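Lasst den Leuten ihren Kram auf dem Tisch!

Ich muss mal eine Lanze brechen, und zwar für den vollen Bürotisch. Ja, wirklich. Bei uns in der Firma kam letzte Woche wieder so eine Rundmail zum Thema »Clean Desk«, und ich habe sie zweimal gelesen, einmal beim Kaffee und einmal danach, und beide Male hatte ich denselben Puls. Abends nach der Arbeit soll nichts mehr auf der Platte liegen. Nichts! Kein Becher, keine Teepackung, kein Stofftier. Persönliche Gegenstände gehören in den Rollcontainer, den wir uns seit dem Umzug übrigens zu zweit teilen.

Zur Einordnung: Ich arbeite seit vier Jahren bei Hevska in der Auftragsplanung, wir machen Beschläge und Scharniere, und wir sitzen seit Oktober im Großraum. Vorher hatten wir kleine Zimmer, je drei Leute, mit Türen, die man zumachen konnte, und mit Fensterbrettern, auf denen Sachen standen. Bei mir eine Aloe, die nie geblüht hat, und eine Keksdose voller Büroklammern. Bei Esben Bundgaard, der mir gegenübersaß, ein Stapel dänischer Angelzeitschriften, aus denen er vorlas, wenn das System mal wieder hing. Das klingt jetzt nach Nostalgie, und ein bisschen ist es das auch, aber mir geht es um etwas anderes.

Mir geht es darum, was so ein Tisch mit einem macht, an dem man acht Stunden sitzt. Wir haben im neuen Büro diese weißen Tische, alle gleich, alle gleich hoch, alle mit derselben Kabelklappe hinten rechts (bei den Linkshändern auch hinten rechts, aber das ist ein eigener Aufsatz). Am ersten Morgen bin ich an meinem eigenen Platz vorbeigelaufen. Ich bin bis zur Säule gegangen, umgedreht, wieder zurück, und habe ihn dann erst daran erkannt, dass meine Strickjacke schon über dem Stuhl hing. Man kommt sich vor wie im Parkhaus, nur ohne Ebene und Buchstaben.

Nach ein paar Wochen ging es dann los mit den Sachen. Erst ganz schüchtern, ein Becher hier, eine Handcreme da. Dann kam bei Rajitha Siriwardena ein Glas mit Kardamom dazu, weil ihr der Tee aus der Küche zu lasch ist, dann bei Cormac ein Wecker in Form eines Leuchtturms, und irgendwann im Winter hatte jeder so eine kleine Landschaft vor sich stehen. Seitdem finde ich alle auf Anhieb. »Setz dich kurz neben den Leuchtturm«, sagt man, und jeder weiß Bescheid. Versuchen Sie das mal mit Platz 80!

Ich kenne natürlich die Argumente dagegen, ich habe sie ja oft genug in der Teamrunde gehört. Das erste ist die Reinigung. Da bin ich sofort dabei, die Kolleginnen vom Putzdienst sollen nicht um meinen Krempel herumwischen müssen. Aber dann sagen wir doch: einmal die Woche wird abgeräumt, alles in eine Kiste, Tisch frei, fertig. Das kriegen erwachsene Menschen hin. Bei Keane, unserem Lieferanten unten im Erdgeschoss, läuft das so, und wenn ich dort durchgehe, blitzen die Tische, und trotzdem steht am nächsten Vormittag überall wieder etwas Nettes herum.

Das zweite Argument ist der Datenschutz. Auch richtig, soweit es Papier betrifft! Kundenlisten gehören weggeschlossen, Kalkulationen sowieso, und wer einen Vertrag über Nacht neben dem Bildschirm liegen lässt, darf von mir aus Kuchen für alle mitbringen. Nur hat mir bisher keiner erklären können, welche Kundendaten in einem Plüschtier stecken. In der Rundmail wird das alles in einen Topf geworfen, Akten und Andenken, und genau da werde ich bockig.

Und das dritte, mein Liebling: der Gesamteindruck. Es könnte ja Besuch kommen. Jaxon Beaulieu aus der Geschäftsentwicklung hat das sehr hübsch formuliert, er sprach von einer »ruhigen Fläche, auf der das Auge landen kann«. Ich mag Jaxon, er bringt immer die guten Lakritze mit, aber mein Auge landet den ganzen Tag auf ruhigen Flächen. Wände, Decke, Säulen, Tische, irgendwo muss es doch auch mal hängen bleiben dürfen. Als die Leute von Tarnari zur Besichtigung da waren, wo sind sie stehen geblieben? An unserem Besprechungstisch mit dem neuen Monitor? Nein, bei Cormac Mac Suibhne und seinem Leuchtturm, und dann haben sie sich so lange über die irische Küste unterhalten, dass die Präsentation später anfing.

Großraumbüros sehen sich ja ohnehin furchtbar ähnlich. Schwarze Decke, damit man die Leitungen nicht sieht, ein Haufen kleiner Lämpchen hinein, ein paar geschwungene Lichtbänder, weil irgendwer Schwung haben wollte, dazu weiße Pfeiler und weiße Möbel. Ich finde das gar nicht hässlich, wirklich nicht, abends sieht so eine Decke sogar ein bisschen nach Sternenhimmel aus. Aber wohnlich wird es erst auf Tischhöhe, bei dem Zeug, das die Leute von daheim anschleppen: eine bunt bedruckte Packung, eine Karte mit Goldrand, ein Plüschtier mit rundem Auge, das einem beim Telefonieren zuschaut.

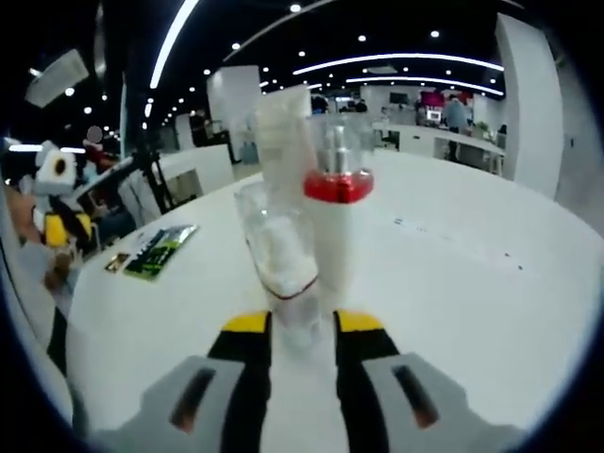 Ich habe neulich mal einen Vormittag lang darauf geachtet, worüber bei uns geredet wird, wenn es nicht um Liefertermine geht. Fast immer fing es mit einem Gegenstand an. Was ist denn das da, darf ich mal riechen, wo hast du das her, meine Tochter hat genau so eins. Gopinath Kurian, der erst seit dem Frühjahr bei uns ist und in den ersten Tagen kaum den Mund aufgemacht hat, stellte irgendwann ein Schälchen mit gerösteten Kichererbsen an die Tischkante, so halb auf den Gang hinaus. Mittags war es leer und er kannte die halbe Abteilung. Das schafft kein Kennenlern-Workshop, und ich habe schon viele Kennenlern-Workshops mitgemacht (beim letzten mussten wir aus Spaghetti einen Turm bauen, meiner fiel um).

Jetzt höre ich schon den Einwand, dass es auch Leute gibt, die leere Tische brauchen. Gibt es! Esben zum Beispiel, ausgerechnet der mit den Angelzeitschriften. Seit dem Umzug liegt bei ihm nichts außer Tastatur und Stift, und er sagt, es tue ihm gut. Wunderbar, soll er haben. Ich würde ihm doch nie im Leben eine Aloe hinstellen. Aber umgekehrt möchte ich dann bitte auch in Ruhe gelassen werden mit meiner Dose und meinem Becher und dem komischen Stein aus dem Urlaub, den ich beim Nachdenken von der einen Hand in die andere lege.

Ganz ohne Regeln geht es auch für mich nicht, da bin ich spießiger, als ich mich anhöre. Offene Lebensmittel über Nacht: nein. Duftkerzen: bitte, bitte nein, auch nicht die angeblich dezenten. Alles, was blinkt oder von allein Geräusche macht, gehört ausgeschaltet, wenn der Nachbar telefoniert, und das gilt auch für Leuchttürme. Und wer sich ausbreitet, bleibt auf der eigenen Platte. Ich hatte mal eine Nachbarin, deren Kakteen jede Woche ein Stück weiter zu mir herüberwanderten, und am Ende tippte ich mit angelegten Ellenbogen.

Was mich an der Rundmail am meisten geärgert hat, war übrigens ein einziges Wort, nämlich »Fremdkörper«. Stand da wirklich: Auf den Arbeitsflächen seien vermehrt Fremdkörper festgestellt worden. Rajitha hat es laut vorgelesen, und wir haben alle auf ihr Kardamomglas geschaut. Seitdem heißt es so. »Gibst du mir mal den Fremdkörper?«

Am 18. April 2023 ist nun die nächste Teamrunde, da soll abgestimmt werden, ob die Regel erst einmal probeweise kommt. Ich habe einen Gegenvorschlag geschrieben, eine halbe Seite, mit der wöchentlichen Kiste und dem Kerzenverbot, und Cormac hat schon gesagt, dass er unterschreibt. Jaxon will es sich überlegen. Ich bringe vorsichtshalber Lakritze mit, und die Schale bleibt danach auf meinem Tisch stehen.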